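Section 5: Connecting the Skarkon Water Softener

Turn off the main water supply before you start.

1. Place the softener on a level floor near a drain.
2. Fit the bypass valve to the back of the unit. Hand-tighten both nuts.

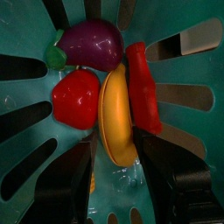 3. Connect the supply line to the port marked IN and the house line to the port marked OUT.

Caution: Do not solder pipes while they are attached to the valve. Heat will damage the seals.

4. Run the drain hose to the drain and leave an air gap at the end.

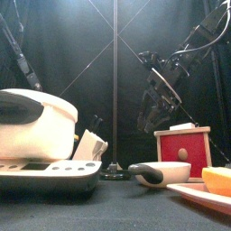
Toy multicooker on a dark tabletop.

5. Pour salt pellets into the tank — do not use rock salt.
6. Open the main supply slowly and check each joint for leaks. 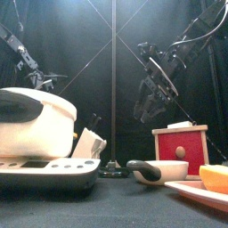

Can the softener be installed outdoors?
Only under a roof, and only where the temperature stays above freezing.

7. Plug in the unit, set the clock, and enter your water hardness.

Note: If the display shows code 2982, the valve is not in the service position. Unplug the unit, wait two minutes, and plug it in again. 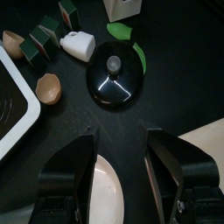
8. Start a manual rinse and let it finish. The water may look cloudy at first — run a cold tap until it clears.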